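Talk notes — regional opera houses, getting people back in

Open w/ the Clallow story. Keep it short!! Tenor loses voice at the interval, Maureen Hebden sings the rest from the pit in her choir cardigan. Wait for laugh.

Then who I am, thanks to Moataz for the invite. Water.

Main point 1: small houses sell evenings, big ones sell names. Clallow has 800 seats. First night of Rigoletto last September — 143 sold. Closing night 165. Pause here. Let them do the sum.

What changed: cheap tickets after 6, surtitles you can read from the balcony, house lights up a bit between acts so people talk to each other. Lorraine's idea, say so. 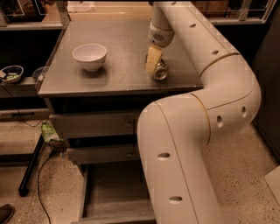 Gripper and small metal object on a gray tabletop.

Point 2: touring. Sirnbridge took Barber of Seville out with 41 people, chorus included. Two trucks. Harpsichord went out of tune at every stop — don't do the whole harpsichord bit, ran over last time.

Read Bradley Sowerby's letter, second paragrah only. The part on his mother and the cheap seats. SLOW DOWN.

Point 3: new work. Hòa Khương's one-act, 50 mins no interval. Play clip, from the quartet. If sound fails just skip, go to the libretto page.

Somebody will ask about singing in English. Answer: comedies yes, Verdi I go back and forth. Dont get into surtitles again.

Close — back to Maureen, second verse, whole row standing. Then questions, ten min max. Bar shuts early.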